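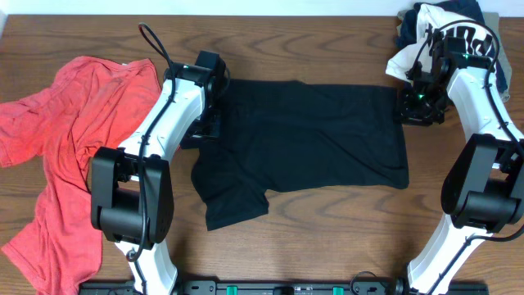 By Oğuzhan Soylu

Packing a Carry-On for a Nine-Day Trip

I have packed the same bag for the same kind of trip for several years. The bag is a 35-liter soft-sided carry-on, and the trips run a week or a little longer, usually with one change of hotel. My last one was to Mansilla, with four nights there and five in Brultmont. The method below is what I use now. It takes me less than an hour, including the laundry check.

Start with the bag

Empty it completely, including the outer pockets. Old receipts and half-used tissues take up more space than you expect. Weigh the bag with nothing in it and write the figure down. Then look up the limit for the airline you are flying this time, even if you flew with them last year. Limits change, and some fares that used to include a cabin bag now include only one that fits under the seat.

Make the list before you touch any clothes

Write down the days of the trip in a column. Next to each one, write what you will be doing: travel, office, walking, dinner out. Clothes come after that. For nine days I bring:

Five T-shirts, mostly dark
Two button-up shirts
Two pairs of pants, one worn on the plane
Six pairs of underwear and six pairs of socks
One sweater
One light rain jacket
Something to sleep in

I do one wash in the middle of the trip, in a sink or at a laundromat. If you don't want to do that, add three T-shirts and three sets of underwear and socks, and leave the sweater at home if the weather allows.

Fold flat or roll

Both work. Rolling is good for a bag with an odd shape, where you are filling gaps around shoes. Flat folding is better in packing cubes and keeps the fronts of shirts smoother. I fold T-shirts flat and roll only socks and pajamas.

To fold a T-shirt for a cube, work on a table or another hard surface. A bed is too soft and the edges wander.

1. Lay the shirt face down and smooth it out from the middle with your palms.
2. Fold one side in to the middle of the collar, then fold the sleeve back on itself so it stays inside the edge.
3. Do the same with the other side.
4. Bring the hem up to just below the collar.
5. Fold once more to match the width of your cube.
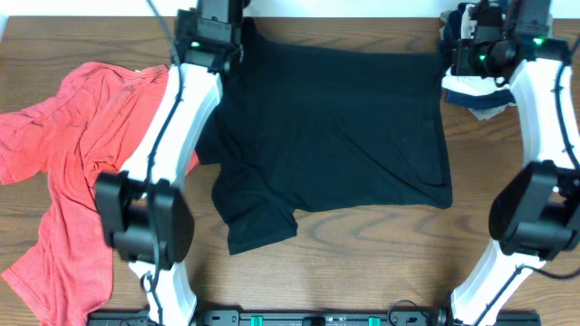
Flatten the body of the shirt first, then tuck in the sleeves.

Stand the folded shirts on edge in the cube, like files in a drawer. You can pull one out without disturbing the rest. My cubes are the medium Ivik ones, and five shirts fill one with a little room left over. Any brand with a mesh top will do.

Loading the bag

Shoes go in first, at the wheel end, with the soles against the outer wall. Stuff them with socks. The pants go next, laid across the whole base with the legs hanging over the side. Put the cubes on top and fold the legs back over them. This saves a hard crease at the knee.

Liquids go in last, in the outer pocket, so you can reach them at security. Chargers go in the same pocket – mine are in a small Brusteditz pouch that is older than the bag.

Weigh it again. If you are over, take out the second pair of shoes before anything else.

The night before

Put travel clothes on a chair with your passport and keys. Heavy items go there too: the sweater, the jacket, the thicker pants. Leave the bag unzipped until morning for your toothbrush.

When you get home

Cross off anything on the list that you didn't wear and keep the paper in the bag. After the Mansilla trip I crossed off one button-up shirt, and I haven't packed a second one for a trip like that again.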